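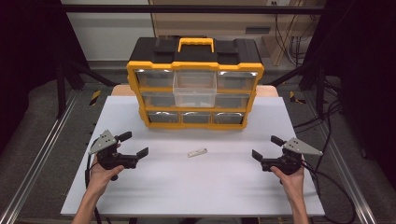

Why don't magnets stick to pennies, Oluf Hjaltested wanted to know, when they grab a paper clip right away? Great question, and I love it! Magnets are picky. They pull hard on iron, nickel and cobalt, and on most steel (steel is mostly iron). Pennies are zinc and copper, so nothing happens. I went through my kitchen testing stuff – spoons, foil, the fridge door – and foil was a total dud! Try yours and write down what sticks.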